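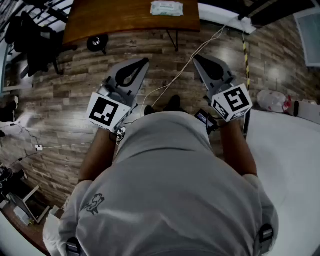 Ľubomír Hrnčiar 님 댓글: 물티슈 한 장으로 바닥 관리가 끝난다는 말은 이제 그만 봤으면 좋겠습니다. 저도 석 달 동안 그 말 믿고 닦다가 걸레 다시 꺼낸 사람이에요. 글쓴이가 본문에 쓴 "선만 치우면 청소가 반으로 준다"도 솔직히 못 믿겠고요. 무슨 근거로 반인가요?

검색어를 입력하세요 통합검색 제목+내용 검색

나무무늬 바닥 + 전선 + 물티슈, 다들 어떻게 하세요
작성 Oreo 2023년 6월 4일

첫 댓글이 너무 빨라서 본문 고치는 사이에 달렸네요. 순서가 이상해 보여도 그냥 두겠습니다.

작업실 바닥이 갈색 나무무늬입니다. 판마다 회색 도는 것도 있고 황갈색 도는 것도 있어서 먼지가 티가 잘 안 나요. 좋은 점인 줄 알고 살았는데 요즘은 나쁜 점 같습니다. 안 보이니까 안 닦게 되고, 그러다 흰 양말 신은 날에 후회합니다.

제일 골치는 선입니다. 가느다란 흰 선이 바닥을 비스듬히 가로지르고 다른 쪽에는 작은 흰색 어댑터가 그냥 바닥에 나와 있어요. 밀대로 밀면 걸리고, 들고 밀면 손이 모자라고. 그래서 언제부턴가 테이블에 물티슈 올려 두고 보이는 데만 훔칩니다.

Štěpánek 전선 덮개를 사려고 하는데 파는 곳 설명에는 붙이기만 하면 청소가 반으로 준다고 되어 있습니다. 써 보신 분 계신가요? 그리고 한쪽에 흰 깔개를 펴 놨는데 그 밑은 얼마나 자주 들춰야 하는지도 궁금합니다. 저는 잘 안 들춥니다.

댓글

밤샘다림질
반으로 준다는 건 판매 문구고요. 덮개를 붙이면 덮개 양옆으로 먼지가 모입니다. 선 옆에 모이던 게 덮개 옆에 모이는 차이예요. 저는 결국 떼어 냈고 떼면서 접착제 자국 지우느라 하루 날렸습니다.

문턱없는집
윗분 말은 절반만 맞는 듯. 덮개를 방 한가운데로 지나게 붙이면 당연히 그렇죠. 벽 따라 돌리면 괜찮습니다. 저희 집은 그렇게 해서 2년째 쓰는데 밀대가 안 걸리는 것만 해도 살 만해요.

밤샘다림질
벽 따라 돌릴 거면 덮개가 왜 필요한가요. 선만 벽에 붙이면 되지.

문턱없는집
발에 차이니까요.

밤샘다림질
벽에 붙은 선을 누가 찹니까.

문턱없는집
저희 집 애가 찹니다. 됐죠?

Ľubomír Hrnčiar
두 분 다 길이 얘기는 안 하시네요. 벽을 따라 돌리면 선이 훨씬 길어야 합니다. 사진처럼 비스듬히 건너가는 선은 보통 길이가 딱 그만큼이라 그렇게 놓은 경우가 많아요. 연장선을 사면 또 연결 부위가 바닥에 생기고, 거기에 먼지가 제일 잘 낍니다. 저는 덮개보다 어댑터를 바닥에서 올리는 게 먼저라고 봅니다. 책상 다리에 묶든 상판 밑에 붙이든.

Oreo
테이블 다리가 가는 검은색 철제라서 묶으면 흘러내릴 것 같은데요. 상판은 나무라 밑에 뭘 붙이는 건 되겠네요. 근데 양면테이프는 여름에 떨어지지 않나요?

Ľubomír Hrnčiar
떨어집니다. 나사로 하세요.

감자전분
나무 상판에 나사 박으라는 말을 저렇게 쉽게 하시다니 ㅋㅋ 월세 사는 사람은 웁니다. 벨크로 끈으로 다리에 감고 위쪽을 한 번 더 돌려 감으면 안 흘러내려요. 선도 같이 감으면 되고요. 이건 제가 해 본 겁니다.

물걸레파
저는 물티슈 쪽 얘기를 하고 싶은데요. 나무무늬 바닥에 물티슈 계속 쓰면 끈적한 막이 남지 않나요? 제가 쓰던 건 그랬어요. 햇빛 비스듬히 들어올 때 보면 닦은 방향대로 줄이 보입니다. 바닥용이라고 적힌 것도 별 차이 없었고요.

초여름빨래
그건 제품 따라 다르죠. 저는 Datent 바닥용으로 바꾸고 줄 안 생깁니다. 한 장에 대략 400원꼴이라 비싸긴 한데 돈값은 해요.

물걸레파
바닥 닦는 데 한 장에 그 돈이면 저는 걸레 빱니다. 그리고 줄이 안 생기는 게 그 제품 덕인지 초여름빨래 님네가 햇빛이 안 드는 집인지 어떻게 아나요?

초여름빨래
저희 집 남향입니다...

물걸레파
그럼 같은 바닥 반쪽은 맹물 걸레로, 반쪽은 그걸로 일주일만 닦아 보고 알려 주세요. 비교 없이 좋다는 후기는 이제 못 믿겠어요. 지난 3월에 후기 좋은 세정제 샀다가 광만 죽어서 그럽니다.

문턱없는집
3월에 그거 저도 샀어요. 거품 나는 거 맞죠? 반품도 안 받아 주던데.

물걸레파
맞아요 그거. 아직 베란다에 반 넘게 남았습니다.

감자전분
깔개 질문에는 아무도 답을 안 하셨네요. 흰 깔개면 위에 떨어진 건 바로 보이니까 위만 닦게 되고 밑은 잊어버립니다. 저는 걸레질하는 날마다 한쪽 귀퉁이만 들춰 보고, 모래알 같은 게 만져지면 그때 전부 걷어요. 날짜 정해 놓는 건 해 봤는데 안 지켜집니다.

Ľubomír Hrnčiar
귀퉁이만 봐서는 모릅니다. 가운데가 문제예요. 물기가 들어가면 가운데가 제일 늦게 마릅니다. 깔개 위에 물병이나 음료를 올려 두는 분들은 특히요. 엎지르면 위만 닦고 끝내잖아요.

감자전분
가운데 본다고 매번 다 걷으면 그게 청소가 반으로 주는 건가요? 처음에 못 믿겠다고 하신 분이 제일 일을 늘리시네요.

Ľubomír Hrnčiar
줄어든다고 한 적이 없습니다.

이불먼지
눈팅만 하다가 답니다. Nirnorbridge에서 나온 접이식 깔개 쓰는 분 계세요? 세 번 접혀서 들추기 쉽다고 하던데 후기가 1,576개나 달려 있어서 오히려 의심스럽습니다. 읽어 보니 배송 빠르다는 말이 태반이고 밑바닥 얘기는 없더라고요.

문턱없는집
접히는 자리에 먼지 낍니다. 그 회사 건 아니지만 비슷한 거 써 봤어요. 접히는 줄을 면봉으로 파고 있으면 내가 뭐 하나 싶어요.

초여름빨래
저는 그거 괜찮던데요. 면봉까지 쓸 일은 없었고 세워서 툭툭 털면 거의 떨어져요.

이불먼지
거의가 어느 정도일까요...

초여름빨래
그걸 재 본 적은 없죠 ㅠㅠ 오늘 왜 다들 저한테만 그러세요.

Oreo
글 올리고 바로 선부터 만져 봤습니다. 감자전분 님 말대로 벨크로로 감아 보려고 하는데 집에 있는 게 12센티짜리라 다리에 한 바퀴 감고 나면 남는 게 별로 없네요. 긴 걸로 사야겠습니다. 덮개는 보류요. 밤샘다림질 님의 접착제 얘기가 제일 무서웠습니다.

밤샘다림질
잘 생각하셨어요. 혹시라도 사실 거면 안 보이는 구석에 짧게 잘라 붙여 놓고 며칠 있다가 떼어 보세요. 저는 그걸 안 해서.

문턱없는집
저는 여전히 덮개 추천입니다. 벽 쪽으로요.

물걸레파
물티슈는 끊으실 건가요?

Oreo
끊는 건 모르겠고, 이번 주는 맹물 걸레로 한 번 밀고 그다음에 비교해 볼게요. 방 반으로 나눠서요. 줄무늬 생기는지 아침에 해 들 때 보겠습니다. 깔개 밑도 그때 걷어 볼게요. 무섭네요.

Ľubomír Hrnčiar
걷으면 가운데부터 손으로 만져 보세요. 눈으로는 모릅니다, 그 바닥 색이면.

초여름빨래
저도 7일 채우고 반반 결과 올립니다. 줄 안 생기면 물걸레파 님 댓글 고치셔야 해요.

물걸레파
생기면요?

초여름빨래
그때는 남은 거 현관 닦는 데 쓰죠 뭐.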